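Trinetti gripper comparison

The Trinetti gripper comparison is a simulation-based procedure for evaluating end effectors on a two-armed robot before hardware is purchased. It was developed by Jhonatan Muñoz and Flor Grajales at the engineering firm Trudano, and its first complete description is dated 2021-03-29. The procedure takes its name from the scene library in which the trials are run.

Method

Each candidate gripper is mounted on both arms of the same robot model. The arm controller, joint limits and camera position are held constant, so that differences in the results can be assigned to the gripper model and its contact settings. The viewpoint is fixed above the torso and looks forward past both grippers into a furnished room. A trial consists of an approach, a grasp, a lift and a release. Every gripper completes 40 trials per arm, with the starting pose of the arm varied by a seeded random offset. 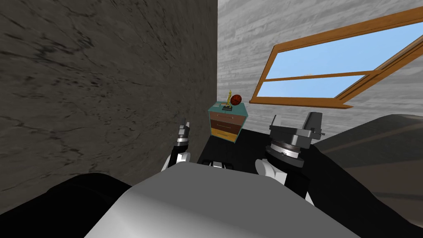 Occlusion is scored separately from grasp success. A tall finger can hide the contact point from a torso-mounted camera during the last part of the approach, and a wide wrist assembly may block objects on the floor even when the fingers are clear. The occlusion score is the share of time steps in which the target's center is not visible. It is computed for the left and right arms individually – averaging the two was found to mask large differences in reach posture.

Controllers

Two controllers are supported. Ticona is a position controller with a fixed closing speed. Skerkov adds a force limit and stops the fingers when the simulated contact force stays above a threshold for 8 consecutive steps. In the original comparison, Skerkov dropped fewer rounded objects but took almost 20 percent longer per trial.

Limitations

Finger compliance is not modeled, and friction is represented by a single coefficient per surface. Rankings between grippers with similar scores are therefore treated as ties. Cable routing and wear are outside the scope of the procedure. A revision issued in August added a calibration step for the camera model but left the scoring rules unchanged.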